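Filed under: Bench notes / Adhesives & paste

May, 4:40 pm

Wiver wheat paste, third batch. The claim going round the shop is that the 1788 recipe (flour, water, alum, long slow cook) holds better than the modern starch we buy from Arnov. I don't believe it yet. The people who love the old recipe also cook it more carefully, and careful cooking would improve anything.

Made 300 g of each. Same pan, same spoon, same 40 minutes on the low ring. The old recipe went lumpy at the start and had to be strained twice, and the recipe doesn't mention straining. Either flour was finer then or the writer left out the annoying part. I'd bet on the second.

Pasted up strips of the Jakska rag paper, both batches, and put them under the same weight. Peeled the first pair at 33 minutes, which is too early, I know, but I wanted to see. Arnov let go clean. Wiver tore some fiber on one side only. One strip tearing is not a result, whatever gets said at lunch.
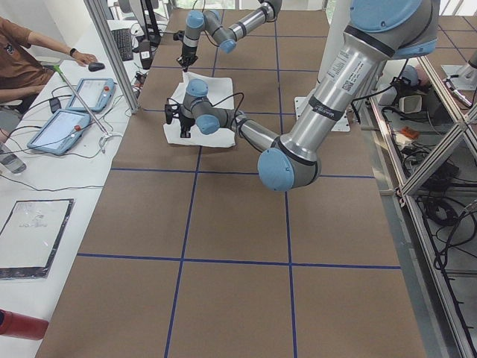 Long table, brown paper down, blue tape between sections.

Still to sort out: the alum. Babaei's leaflet says it keeps mold off and does no harm. Everything else I've read says it turns paper acid over time, and the leaflet comes from the people selling the alum. Will run a batch without it and leave both jars open on the shelf by the sink.

Also the brush. I used the stiff one for Wiver and the soft one for Arnov without thinking, so today's comparison is probably worth nothing. Redo with one brush, washed between.

Rest of the strips stay under weight overnight. Don't move them.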